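Final paycheck docked for training costs – legal?

ledgerless
Tuesday, May 28, 2019
Quit Grernora two weeks ago. Last check came in $200 light. HR says it's the first installment on "training reimbursement," total $3060, because I left before my first year was up. The training was a slideshow and a man reading the slideshow. I signed something in December with my other new-hire papers. Can they do this?

pallet_jack
What state? Everybody who answers before you say what state is guessing.

ledgerless
Oregon. The paper says "Employee agrees to repay the reasonable cost of onboarding." No dollar figure anywhere.

Quillback70
You signed it, you owe it. Sorry. People treat new-hire paperwork like the terms on a phone update and then come here.

pallet_jack
Owing it and having it taken out of a paycheck are two separate questions. Plenty of states want written permission for that particular deduction, and some won't allow it even then. File a wage claim with the state labor office. It's free and you don't need a lawyer to fill out the form.

Quillback70
And when the company sues him for the rest?

pallet_jack
Then they get to explain to a judge how a slideshow cost $3060.

mossy_docket
I went through this with Narkcombe, same wording almost to the comma. I sent a letter asking for an itemized bill and gave them 30 days. Got back one page that said "materials" and "instructor time."

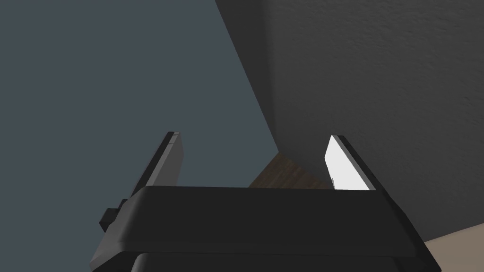 I wrote again and asked how many people were in the room that day, and whether each of us was being billed for the whole instructor. They dropped it and mailed me the deduction with no note. Your mileage may vary, mine was a small outfit with no legal department – yours probably has one.

Quillback70
So one guy got lucky. Still wouldn't spend the money yet.

ledgerless
I have $70 until Friday, so spending it isn't a big risk. Sending the letter tomorrow, certified. Does the wage claim go in now or after they answer?

pallet_jack
Now. There are deadlines, and a letter to HR doesn't stop them. Keep the pay stub.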